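Section 6: Setting Up the Workroom Humidifier

This section covers placement, filling, first start and routine care of the Pravari room humidifier. It applies to units supplied with the Movstead wall controller. Units supplied without a wall controller are set from the dial on the top cover, and steps 4 through 7 under First Start do not apply to them.

Read the whole section before connecting the unit to power. Keep this manual where other users of the room can find it.

Before You Begin

Check that the carton contains the base, the water tank, the tank cap with its rubber ring, one wick filter, the power cord and the wall controller with two screws. If an item is missing or damaged, do not assemble the unit. Contact the supplier and quote the number on the carton label.

The base and tank together weigh more when full than many users expect. Fill the tank only after the base is in its final position.

The unit is intended for indoor rooms such as offices, reading rooms, music practice rooms and small workshops. It is not intended for bathrooms, greenhouses or rooms where food is stored.

Choosing a Location

1. Select a level, firm surface that can tolerate occasional drips. A waterproof tray may be placed under the base. Carpet is not suitable.

2. Leave a clear space of at least 6 inches behind the unit and on both sides. The air intake is at the rear and must not be covered by curtains, papers or clothing.

3. Keep the unit away from radiators, heating vents and direct sun. Warm air passing over the sensor causes a low reading, and the unit will run longer than needed.

4. Do not direct the outlet at a wall, a bookcase, a musical instrument or any electrical equipment. Turn the outlet toward the open part of the room.

5. Route the power cord so that it does not cross a walkway. Do not use an extension cord.

Note: In a long or divided room, a single unit may not give an even result. Where a door is normally kept closed, treat the space on each side as a separate room.

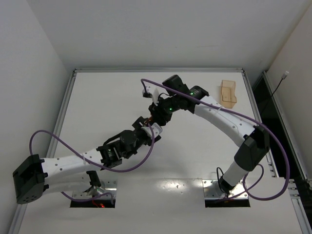 Mounting the Wall Controller

The controller contains the sensor that the base relies on, and its position affects the reading more than any other choice made during set-up. Mount it on an inside wall at about shoulder height. Outside walls are colder and give a false high reading in winter.

1. Hold the backplate against the wall and mark the two screw holes.

2. Drill the holes and fasten the backplate with the screws supplied. Plaster walls require anchors, which are sold separately.

3. Slide the controller down onto the backplate until it clicks.

Caution: Check for hidden pipes and wiring before drilling.

Filling the Tank

1. Lift the tank straight up by its handle and turn it over in a sink.

2. Unscrew the cap and confirm that the rubber ring is seated in its groove.

3. Fill with cool, clean tap water to the line. Distilled water may be used and will extend the life of the wick filter in areas with hard water.

4. Replace the cap and tighten it by hand. Turn the tank upright over the sink and check for drips.

5. Lower the tank onto the base. Air bubbles will rise for a short time as the reservoir fills.

Caution: Do not add perfume, oils, vinegar or cleaning products to the water. These damage the wick and may be released into the air. The only additive approved for this unit is Pomix tank treatment, used in the amount given on its bottle.

First Start

1. Allow the wick filter to soak for 50 minutes with the power off.

2. Plug the power cord into a grounded wall outlet.

3. Press the power button on the base. The green light comes on and the fan starts at low speed.

4. Press and hold the Link button on the base until the light flashes.

5. Press Link on the wall controller. Both lights turn steady when the two parts are connected.

6. Use the arrow keys to set the desired humidity. A setting in the middle of the range suits most rooms.

7. Press Save. If Save is not pressed, the controller returns to its previous setting.

The reading may drift during the first day as walls, books and furniture take up moisture. Avoid changing the setting during this period.

If water forms on the inside of windows, lower the setting one step and wait until the next day before adjusting again. In very cold weather a lower setting may be needed for the rest of the season.

Routine Care

Empty and rinse the tank every 2 days when the unit is in use. Water left standing should be poured out, including the small amount that remains in the reservoir.

Replace the wick filter after 585 hours of operation, or sooner if it is stiff, discolored or has an odor. The filter light on the controller comes on when replacement is due. To reset it, hold Save until the light goes off.

Wipe the outside of the base with a damp cloth. Never place the base under running water. Unplug the unit before any cleaning.

For storage, drain all parts, discard the wick filter and let the tank dry with the cap removed. Store the unit upright in its carton.

Service

Repairs inside the base must be carried out by an Akl service center. Opening the base cover ends the warranty. Written questions about this section may be addressed to Fadi Chidiac, Product Documentation.

Section revised 5 December 2021. Replaces all earlier versions of Section 6.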